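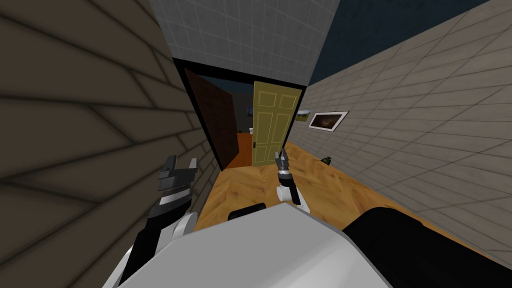 Glue for a concertina spine, what are you all using?

drodwood_evie
Making a guest book for my cousin, concertina spine, 11 folds, cartridge paper pages glued into each valley. First go used ordinary PVA and the whole thing cockled like a crisp. The cover was lovely. The inside looked like it had been left out in July drizzle. Before I ruin more paper, what should I be using?
Evie Garside

Geum_papercuts
Double-sided tape. The thin sort, 10 mm wide. I know people get sniffy about it but it goes down flat and you can have your tea straight after.

baekbinder
People get sniffy because it lets go in a few years and leaves a brown stripe. PVA is fine. You used too much of it. Brush, thin coat, work from the middle out, then under a weight overnight.

Geum_papercuts
I have taped cards from years back still holding. No brown stripe. Perhaps my tape hasn't read your post.

baekbinder
Cards aren't books. A guest book gets opened by every uncle in the county with a pen in his fist.

Yi-an Ha
Check the grain before you blame the glue. If the grain on the spine strip runs across the folds it will fight you whatever you stick it with. Bend the sheet both ways without creasing it, and the easy way is the one your folds should follow.

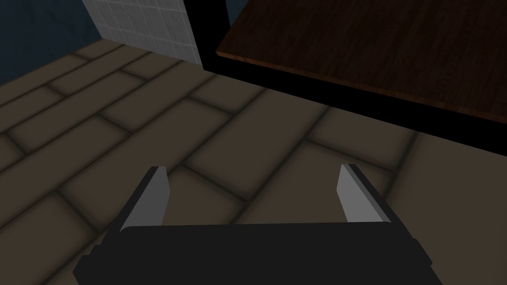

Same goes for the cover boards, by the way. I did a whole album with the boards the wrong way round and it has been trying to become a bowl ever since.

drodwood_evie
Just bent a bit of the spine paper. Wrong way. Of course it was. So it may have been me, the glue and the paper all together.

Ro-un Na
Glue stick for the pages, PVA for the covers. I'll get shouted at, but I use the Carovent one and it barely cockles.

baekbinder
I'm not shouting. I'm sighing.

Geum_papercuts
He's been sighing since post 40 of the washi tape thread.

drodwood_evie
Right, new strip cut with the grain along the folds, thin PVA, and a pile of cookbooks on top till morning. If it cockles again I'm going over to tape and baekbinder can write to my cousin.

baekbinder
Put greaseproof between the pages or you'll have one very thick page.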